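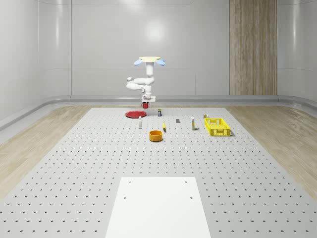 Simulated table task, arm holding the red mug just above the tabletop.

Handling Rules Group, Stockdale — minutes, 2024-03-23

Piyumi Seneviratne welcomed everyone warmly and thanked them for reading the whole draft, long as it is. We agreed that simulated runs and real runs must be logged separately. Tharushi Selvanayagam asked that every rule on release height name the surface below — agreed, after a good long chat. She will reword rule 32 by August.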